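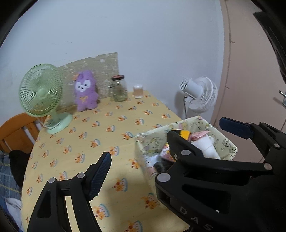

Sitzung 4: Requisite und Bildraum im Spielfilm

Unter Requisite verstehen wir jeden beweglichen Gegenstand, der im Bild eine Aufgabe hat. Ob er von einer Figur benutzt wird oder nur herumsteht, ist zunächst gleichgültig. Eine gelbe Tischdecke mit Törtchenmuster legt einen Ort fest, bevor jemand spricht; ein bedruckter Karton mit kleinen Comicfiguren kann auf ein Kind im Haushalt verweisen, auch wenn keines auftritt.

Grundlage ist »Udulham« (Regie: Lajos Tóth). Der Film hat 253 Einstellungen, davon zeigen 39 einen Gegenstand ohne Person. Tóth setzt sie fast immer an den Anfang einer Szene. In der Küchensequenz fehlt diese Einstellung, und man weiß eine Weile nicht, in welcher Wohnung man ist.

Zum Vergleich: »Iris« von Villads Stougaard. Hier bleibt die Kamera bei den Gesichtern, Gegenstände sind meist nur zu hören.

Begriffe: Handlungsrequisite, Spielrequisite, Ausstattung, Detailaufnahme, Off-Ton

Lektüre: Frandsen, Kapitel 9 (Kopie im Ordner)

Aufgabe bis zur nächsten Sitzung: Eine Szene aus »Udulham« auswählen und eine Requisite durch die Szene verfolgen. Höchstens 400 Wörter, mit Angabe des Timecodes. »Eratgate« besprechen wir erst in Sitzung 6.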